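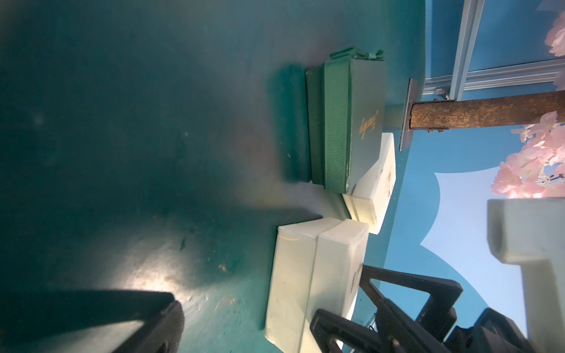 Farina Harbor, Vurnis. August

3 min read

The notice said 100 designers. I landed at noon, grid time, and walked the whole fairground before my boots had finished loading, and what I found was a lot of gray squares with names floating over them. Maybe the designers were inside the squares. The notice also promised a live band, and there was a stage, so half of that was true.

I rented stall space from Torkano for 374 coins a week. Torkano owned the harbor, the pier, the sky above the pier, and the little sign that told you to join the group before you could sit down. The rent was non-refundable. "Foot traffic is guaranteed," the sign said. It didn't say whose feet.

By two o'clock there were 20 of us on the pier. I clicked on every one. Most had been made that morning, wore the same free jacket, and faced the same lamppost. I sent one of them a hello. It sent me back a landmark to the place where I was already standing.

I sold a hat. The buyer was called Filer, and Filer never moved either, but the coins came through, so I went over to look.

"Are you a person?" I typed.

"Great event!" said Filer.

"What color is the hat?"

"Great event!"

I opened the group chat, where the other stallholders were telling each other how busy it was.
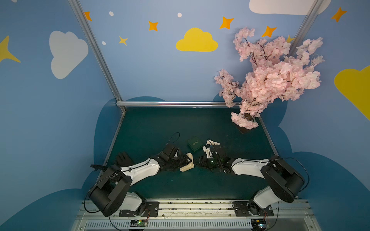

Ruairí Phelan wrote that he had sold a hat too, and so had the woman next to him, who only made staircases. She had put a hat out that morning to fill a shelf.

Nobody typed for a while after that.

Then Torkano came on to announce that the carnival would be extended for 10 more days, due to demand, with rent payable in the usual way. Three people sent hearts. I checked my balance, took down the gray square with my name on it, and found that I'd already been charged for the extension.

Over by the lamppost, Filer had put on the hat.

Comments (3)

pellwort: I had a stall at something exactly like this and I still don't think a single visitor was real. Good story. Not sure about the staircase woman.

Moth_on_Monday: Why would anyone pay a week up front? That part lost me.

dunlin44: Everybody pays a week up front. It's how they get you.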